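제목: Re: [관람모임] 다음 흥행 단체 관람 건

지난번 메일에서 이렇게 쓰셨습니다.

> Dastard 흥행은 좌석이 640석이고 단체석은 200석까지
> 받는다고 합니다. 1월 대회처럼 뒤쪽 구역이면 저는
> 빠지겠습니다. 메인은 Ratik 대 Kratochvíl 그대로인가요?

메인은 그대로입니다. 타이틀전이고 시간 제한은 없습니다. 다만 세미파이널이 싱글에서 태그매치로 바뀌었고, 상대 팀은 아직 발표되지 않았습니다. 단체석은 링 동쪽 구역이라 입장로가 정면으로 보입니다. 1월에 앉았던 자리보다는 훨씬 낫습니다.
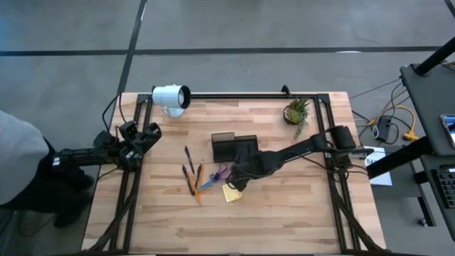
응원 문구는 이번에도 각자 만들어 오기로 합시다. Hovham 체육관은 반입 규정이 까다로워서 막대 달린 피켓은 입구에서 맡겨야 합니다. 종이만 들고 가는 것은 괜찮습니다. 준비물은 사진의 펜과 연필, 보라색 가위 정도면 되고, 노란 메모지에 문구를 먼저 적어 보면 글자 배치를 잡기 쉽습니다. 선수 이름은 철자를 꼭 확인해 주세요. Kratochvíl은 i 위에 부호가 붙습니다.

경기 쪽으로 돌아가면, 저는 Ratik이 지킬 것으로 봅니다. 도전자는 초반 그라운드가 좋지만 지난 두 경기 모두 후반에 발이 느려졌습니다. 장기전이면 챔피언이 유리합니다.

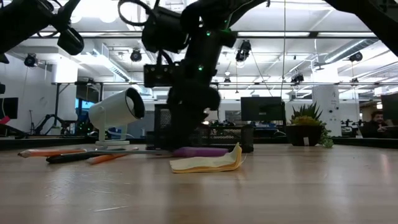
물론 난입이 있으면 이야기가 달라집니다. 1월에도 메인이 그렇게 끝나서 환불하라는 말까지 나왔으니, 이번에는 깨끗하게 끝났으면 합니다.

참석하실 분은 Aug 10, 2026까지 이 메일에 답장 주세요. 동반 인원이 있으면 같이 적어 주시고, 입금 계좌는 지난번과 같습니다.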